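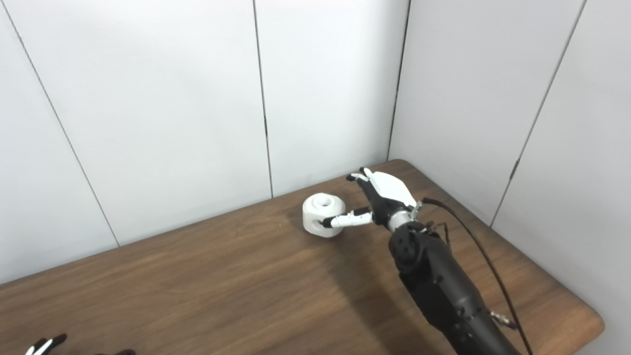
The Table in the Corner

By Mervin Paquette

Every house I have lived in has had one table that ended up shoved into a corner, and every one of those tables has turned out to be the piece of furniture I would least like to give up. The dining table gets the company and the good cloth, but the corner table gets the life. It is where you glue the handle back on the mug, sort the screws, wrap the late presents in December, and leave the thing you mean to get to tomorrow.

Mine came from a secondhand shop in Anley, where it had been sitting behind a stack of bed frames long enough for the price tag to fade. I paid 30 dollars for it and felt a little guilty. The top is a plain brown wood, and once I had washed off the years of polish (three evenings and a good many rags), the grain came up so nicely that I kept finding excuses to walk past it.

If you are thinking of setting up a corner of your own, my first piece of advice is to push the table right up to both walls and leave it there a week before you buy anything to go with it. You will find out soon enough which hand you reach with, and where your elbow wants to be. I had a lamp, a pegboard and a set of little drawers picked out before the table was even through the door, and the only one I still use is the lamp.

Walls matter more than people think. White paneling is lovely behind a work table because it throws the light back down onto whatever you are doing, and a small pale object that would vanish on a white counter shows up beautifully against brown wood. My old neighbor Castellanos, a cabinetmaker in Nileck for most of his life, used to say that a person should be able to find a dropped washer without his glasses. He painted his own corner twice a year, and I have never managed it more than once.

As for the finish, I am fond of oil. It takes patience, and the first coat always looks blotchy enough to break your heart, but by the fourth the wood has a soft glow to it and a scratch can be rubbed out on a Sunday sort of afternoon with a cup of coffee going. Wipe along the grain, leave it overnight, and keep the oily rags spread out flat outdoors until they dry, well away from the house.

I do clear the table now and then, usually before my sister visits. Within a couple of days there is something on it again, a bit of pipe or a clock that needs its back taken off, and I pull up the chair.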